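The Basket by the Back Door

I have lived in Villton for three years and moved exactly one piece of furniture with any real conviction, and it was a plastic basket. Let me explain! Our place has 875 square feet, one closet that counts, and a back hallway where everything we own comes to rest. Mail, mittens, toys, the little packets that come with other things. I used to shove it all on a shelf and shut my eyes.

Then last October I wrote a piece on the Clotitz flea market (you may remember it, I got letters) and came home with a lamp I didn't need and a firm idea that I was going to be a basket person. I wanted wicker, of course. Big romantic wicker, the kind with a loaf of bread sticking out. I had wicker for one winter and it shed on my socks and snagged two good sweaters.

So now I'm on the side of plastic, and I'll defend it at parties. Cream-white, rounded corners, little diamond-shaped holes in the walls so the crumbs and grit have somewhere to go. The part I love is the brown ribbed wrapping on the rim, which gives you a bit of that wicker feeling with none of the shedding. It doesn't go the whole way around, and I like it better for that.

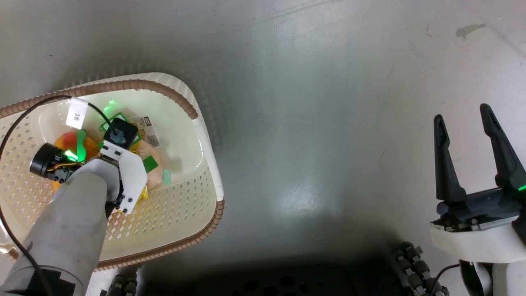
What goes in

Small stuff only. That's my one rule and I break it every week. Bright things are the easiest, your oranges and reds and greens, as they practically shout at you from the bottom. Packages with labels go in face up if I'm feeling organized. Soft things sink. I've stopped fighting that and just dig.

I empty mine on the floor, on my knees, with the radio going (Gudell Public Radio does a lovely hour of old dance bands). A smooth gray floor is great for this, even one with a scratch and a stain like you get in any house where people live. I toss, I put away, I find a birthday card I meant to mail. Then whatever's left goes back in and I feel like a new woman until supper.

Where to keep it

Low down, near a door, and never on top of anything. I tried mine on the Zwane bench in the hall and it turned into a hat stand in a day.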